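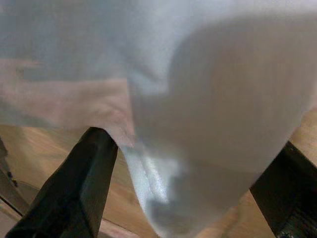
Pale cloth between the two gripper fingers, seen from the arm's own wrist camera. Dallside open day, February.

Dallside Open Day: Questions We Keep Getting

We went to the robot open day at Dallside on behalf of the Notine laundry co-op, whose members had been asked whether they wanted to put money toward a folding cell. Yurani Mosquera wrote most of these answers. Mwanahawa Mosoti, who ran our hotel linen line for years, added hers where noted. Neither of us was paid by anyone at Dallside, and we paid for our own lunch.

What was being demonstrated?

A robot arm handling cloth on a wooden table. Tistberg builds the cell and Dallside lets them use the hall. The invitation promised "autonomous textile handling." What we watched was mostly picking up, spreading out and folding in half, one item at a time.

Does it really fold laundry?

It folded some laundry while we were standing there. Whether that counts as folding laundry depends on what you do for a living. A flat, plain item that started near the middle of the table usually ended up in a shape you would accept. A fitted sheet was not attempted. When a member of the public asked about fitted sheets, the answer was that they were "on the roadmap."

Why is cloth supposed to be so hard?

A box has the same corners every time you look at it. Cloth doesn't. Look at what the wrist camera gets when the fingers close in: most of the upper part is fabric, some of it blurred, with creases and a fold hanging down through the gap. There is no corner in that view to aim for. Tistberg's people were open about this and it was the most convincing part of their talk. I just wish the brochure had been written by the same people.

Does it use only that one camera?

No. There was also a camera over the table. We were told the overhead one picks the spot and the wrist one handles the last bit of the approach. We asked what happens if the two disagree and got a long answer that I could not turn into notes.

Was somebody controlling it?

We asked this three times because the first two answers were about something else. For the main demonstration, no, the arm was running its own program. For the afternoon "skills showcase," yes, an operator was moving it by hand controls from a desk at the side of the hall. This was printed on a card by the desk. If you arrived late and stood at the back, you would have come away thinking it was all the same thing, and several people I spoke to did.

How fast is it?

Slow. Tistberg quoted 65 seconds per item. Mwanahawa timed it on her phone and says that figure is fair for a good run if you start the clock when the arm starts moving. It leaves out the person who puts the next item on the table. It also leaves out the retries.

What happens when it misses?

It lets go, backs off and tries again. Sometimes it pinched two layers when it needed one and carried on as if all was well, so the fold came out crooked. An attendant flattened the cloth and restarted the run. I didn't mind the misses. I minded that the screen beside the table kept saying "cycle complete."

They said it had practiced on 3,000 items. Is that right?

The number on the poster was 3,000 "grasps," and a grasp is one attempt at picking something up. It says nothing about how many different items there were. When we asked, we were told 348 separate pieces, most of them plain towels, shirts and pillowcases. That is a respectable amount of work. It is also a long way from what comes down our chute after a wedding weekend.

Could it damage the linen?

From Mwanahawa: The fingers are black, square and blunt at the tip. I saw no snags on the pieces they let me handle afterward, and I looked hard. But a few dozen pinches in a day tells you very little. I would want to see the same pillowcase picked up every day for a month, then hold it to the light. Anything with lace or a loose weave I would keep away from it.

Did they test anything wet?

No. Everything we handled was dry and freshly pressed. Our stock comes out of the dryer warm, twisted and stuck to its neighbors. We offered to send a bag of it over — a real one, unsorted — and were told that someone would be in touch. At the time of writing we have not heard back.

What about safety?

The arm sat behind a low barrier with a stop button on each side. It moved gently and at no point did I feel nervous. Children were kept back by a rope and a very patient woman with stickers.

How much does it cost?

There was no price on display. There was a lease option called Ticona, with a minimum of 2 years, and a form to fill in if you wanted to know more. We filled in the form. Members will get the quote when we do.

Will it replace anyone at Notine?

Not the version we saw. It needs a person beside it to load, straighten and restart, and that person could fold faster alone. Ask again when the loading is automatic.

Should I go to the next one?

Yes, if you can go in the morning, when the arm is running by itself. Stand near the table and not by the screen. Bring your own towel and ask them to use it. They said no to ours, but they may get tired of saying it.

Is the co-op going to buy one?

Members vote on that. Our recommendation is to wait until Tistberg has run a bag of our own linen with one of us in the room. Questions for either of us can be left at the Notine front desk.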